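Clube de robótica Dekance passa à final com braço treinado em simulador

O clube de robótica Dekance garantiu na segunda-feira, 15 de dezembro, um lugar na final do torneio escolar Altetti, que se disputa em fevereiro. A equipa obteve 436 pontos na fase de apuramento, feita inteiramente em simulador, e ficou à frente do grupo da escola Chuang, segundo classificado.

A prova pedia aos alunos que programassem um braço robótico para pegar em peças pequenas pousadas numa mesa e as levar até uma zona marcada, sem tocar nos obstáculos. Cada equipa tinha direito a 40 tentativas e a posição das peças mudava de uma para a outra. O regulamento não permitia comandar o braço à mão depois de iniciada a contagem.

O trabalho começou no início do ano letivo, com sessões de duas horas ao fim da tarde. Os alunos dividiram-se entre a parte da visão, que localiza a peça, e a do movimento, que calcula o caminho da garra. As duas partes só foram juntas em novembro, e foi aí que surgiram mais problemas – a garra descia no sítio certo, mas com os dedos mal orientados em relação à peça.

No ambiente simulado usado pelo clube, o braço preto trabalha sobre uma mesa com um pequeno bloco claro e uma caixa de cartão, e a garra aproxima-se do bloco com os dois dedos abertos.
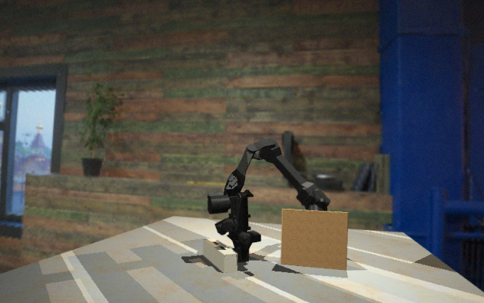 Sixten Ekström considera que o simulador poupou muito tempo à equipa, mas avisa que a passagem para o braço verdadeiro vai obrigar a rever quase todas as velocidades. Disse ainda que preferia ter visto mais tentativas falhadas durante os treinos, porque o programa está pouco preparado para repetir um movimento quando a peça escorrega.

A final realiza-se no pavilhão Skoneria, já com equipamento físico, igual para todas as equipas. Cada grupo terá 300 segundos por ronda e poderá levar dois alunos para junto da mesa; os restantes acompanham a prova da bancada.

Até lá, o clube mantém as sessões habituais, com uma pausa nas férias do Natal. As inscrições para novos alunos reabrem depois da final e fazem-se na secretaria da escola.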